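Prorlow Buys Email Marketing Firm Fondaso

Prorlow, the online advertising company, has bought Fondaso, a smaller firm that runs email campaigns for independent stores and local service businesses. The two companies signed the deal in June. The price was not disclosed.

Fondaso brings 1,123 active client accounts to its new owner. Most of them are businesses with a single location, and many spend less on advertising in a year than Prorlow's larger customers spend in a week. Prorlow has sold search and display ads until now and had no email product of its own.

The combined company will have 161 employees. Fondaso's staff will keep their current office through the end of the year, and Prorlow said no layoffs are planned. The Fondaso name will stay on the email product for now, with a line added to the login page showing the new ownership.
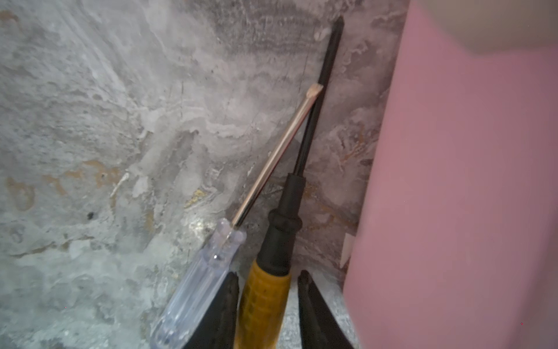 Clients will be able to buy search ads and email campaigns on one invoice starting this fall. Until then, the billing systems will stay separate, and customers who use both companies will continue to get two statements. Contracts already in place will run to their renewal dates at the same rates.

The main piece of technical work is a shared reporting dashboard. It will show ad clicks and email sign-ups side by side, so a store owner can tell which ads are adding people to the mailing list. A test version is open to 100 accounts. Prorlow has been using a reporting tool licensed from Nkuna and will drop it once the new dashboard is ready for everyone.

Mailing lists will not be merged. Each client's list remains the property of that client, according to the notice sent to account holders, and addresses will not be used to target ads unless the client turns that setting on. The setting is off by default. Clients who want to leave can export their lists as a spreadsheet from the account page at no charge.

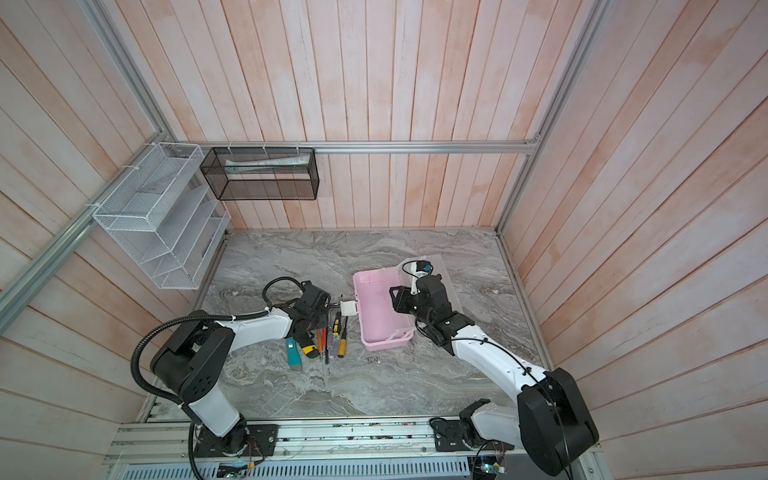
Bomow, a competing email service, said it expects some small advertisers to look around before their next renewal. Stores that buy email alone tend to worry about being pushed into larger packages after a sale like this one, it said, and it plans to offer free list transfers through the end of the year. It added that it has no plans to sell search ads.

Prorlow said email will still be sold on its own, with no minimum ad spend. Pricing for the combined plan will be posted before the fall launch. Fondaso's support line keeps its current number and will be open until 6 p.m. during the changeover.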